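## Section 3: Setting up the feeder for two or more pets

Do this section after the Brumon feeder has been charged and the lid fits flat. Keep cats and dogs in another room until step 6.

1. Set the feeder on a hard floor, 9 inches or more from the wall.
2. Slide the bowl in until it clicks.
3. Fill the hopper with dry food to the line. Do not shake it down.
4. Press and hold **Pet** until the light blinks green.
5. Hold the first collar tag against the front panel. Wait for one beep, then repeat with the next tag.
6. Let one animal in at a time for the first few meals.

**Note:** Tags from the older Linolar feeder will pair, but the portion size goes back to the factory setting. Enter it again under **Meals**.

Pairing takes a few minutes for each tag. If the panel goes dark, press any button and carry on from the same step. 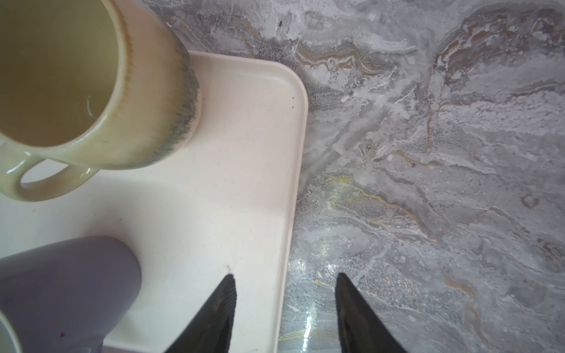 *Mug with blue-gray glaze, on an off-white tray.*

### Setting portions

1. Press **Meals** and pick a tag.
2. Set the portion in grams. The most the feeder will give in one day is 200 per tag.
3. Choose the meal times. Leave at least 3 hours between them.
4. Press **Save**.

**Caution:** Do not use wet food, treats or anything sticky in the hopper. It will jam the wheel.

**Caution:** A pet recovering from surgery may be on a special diet. Follow your vet's amounts – the chart on the lid is for healthy adult animals.

If the screen shows code 3762, the bowl is not seated. Take it out, wipe the rails and go back to step 2 of the first list. Saved tags are kept.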